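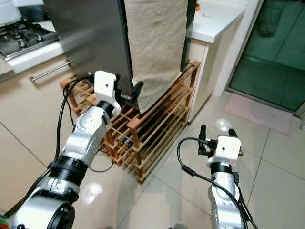

Two-arm rig at the refrigerator door, left gripper at the bottom corner

Skelteck kitchen automation group - equipment planning meeting, 11/10/2019
Chair: Ingvar Hjaltested

1. Second rig
Everyone is very keen on this one! Two quotes are in, from Nørgaard and Lukard. Lukard can deliver in December, Nørgaard cannot promise a date. Agreed to go with Lukard, provided the cable guides are included in the price.

2. Gripper fingers
We get through these fast now that door and towel work runs daily. Agreed to order 80 fingertips, as the price drops at that number, plus 25 spare screws sets for the mounting blocks.

3. Domora kitchen
Lease is up for renewal. Ingvar loves the space (so do we all) and wants a second year - gas stove, tiled floor and all. He will ask for a fixed rent.

4. Training hours
196 hours left in this year's budget. 30 go to new operators, the rest stay with the kitchen tasks.

Actions: Ingvar to sign the Lukard order and ring Domora. Fingertip order to go out with it.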